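Ask Dede Mahama how many cardboard boxes are in the spare bedroom and you get a long breath first. "Seventy," she says. "It was more before March, and then I had people coming to stay."

I'd gone over to talk about Bretitz, the tabletop game she runs twice a month for anyone in the neighborhood who wants to come and throw things at cardboard. I figured we'd do twenty minutes and I'd go home. I stayed for two and a half hours, drank a lot of tea and lost every round (I have the arm of a person who was always picked last, and it shows!).

If you've never played, the idea is pretty easy. You get a box with an open front, you stand or sit at the other end of the table, and you try to get something small and soft inside it. What makes it fun is what Dede does to the boxes. Some have a flap hanging low over the opening so you have to come in flat. Some have a ramp in there that sends a bad throw right back to you. She has a whole vocabulary for them. A "porch" is a box with the top flap left long. A "chute" has a slope inside.

"People think the chute is the hard one," Dede told me. "It's the porch. You can get lucky with a chute. With a porch you have to mean it."

She started in her last apartment, with a shipping box and a balled-up sock, on a weekend when it rained the whole time and her nephews were bouncing off the walls. The sock lasted one afternoon. After that came beanbags, then a rubber ball that took out a lamp, and finally hacky sacks, and she won't hear a word against them. "They land and they stay put. A sock has no opinion about where it's going."

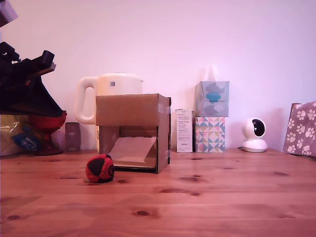

Cutting is the part she's fussy about. She uses a short craft knife and a metal ruler, and always tapes an edge before anybody gets to play on it, on account of a finger she sliced open her first year. Clear tape only. She went through a phase of using brown packing tape and hated how it looked, and then a phase of colored tape, which her sister said made everything look like a kindergarten. I kind of liked the sound of the colored tape, but I kept that to myself.

The slope is the other thing. She told me she threw out five ramps before she had one she could live with. Too steep and the ball shoots straight back out, too shallow and it just sits there halfway like it's waiting for a bus. She doesn't measure the angle. She bends a piece, drops a ball on it, swears a little, bends it again.

And then there's the scorebook! It's a fat green ledger from a Trikis stationery sale, and every throw at every game night goes in it. The best season total so far is 1007, which belongs to a retired bus driver from two streets over, and Dede is at 776 and not happy about it. "He doesn't even practice," she said. "He comes in, he eats my crackers, he gets three in a row." I asked how far back the book goes. She flipped to the front page and showed me a shaky little 235, her own total from the first season, with a frowny face drawn next to it.

We played our rounds at the table after that. She plays left-handed against beginners to be fair, and I'd like it on record that it wasn't nearly fair enough. I got one in off the side wall and yelled so loud that I embarrassed myself. She wrote it in the book anyway, under "guest."

I wanted to know where the boxes come from. Mostly from neighbors, she said, and from a grocery called Bagheri that leaves the good thick ones by its back door. Grocery boxes are her favorite because they've already been knocked around and the flaps fold where you want them to.

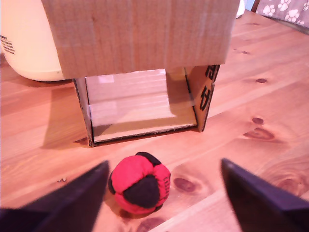
Patilden plays on the regular nights too, and sees the porch question differently: a long flap is easy once you stop looking at it and aim for the back wall, and Dede only calls it hard since she's the one who keeps making them longer. I passed that along. Dede laughed and went to get the ruler.

Before I left she let me pick a box to take home. I took a chute. She gave me one hacky sack to go with it and told me to keep it away from lamps, and to come back when I could get four out of ten. I'm at two.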